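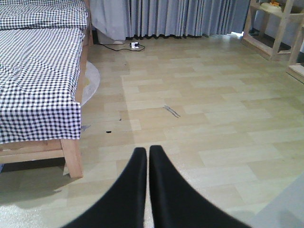 Vol de matériel à Grolerbridge : deux personnes interpellées

Grolerbridge, décembre 2018 - Deux hommes soupçonnés du cambriolage de l'entrepôt de la société Stekedero ont été interpellés par la police dans un appartement de la rue Csizmadia. Ils ont été placés en garde à vue et sont entendus par les enquêteurs.

Les faits remontent au mois d'avril. Pendant la nuit, des individus avaient forcé la porte arrière du bâtiment et emporté 14 vélos électriques, ainsi que des batteries de rechange. Le préjudice est estimé à environ 1 000 euros par vélo. Une camionnette grise, aperçue par un riverain à la sortie de la zone Grastiner, n'a pas encore été retrouvée.

« Nous remercions les habitants qui ont accepté de nous communiquer leurs observations. L'enquête n'est pas terminée et d'autres auditions sont prévues », a déclaré Kinga Szűcs, porte-parole de la police de Grolerbridge.

Une partie des vélos a été récupérée lors de la perquisition - ils seront restitués à la société après les vérifications d'usage. Les personnes interpellées sont présumées innocentes jusqu'à la décision du tribunal.

Toute personne qui possède des informations sur la camionnette est priée de s'adresser au commissariat central, service des enquêtes.

Contact presse : Kinga Szűcs, police de Grolerbridge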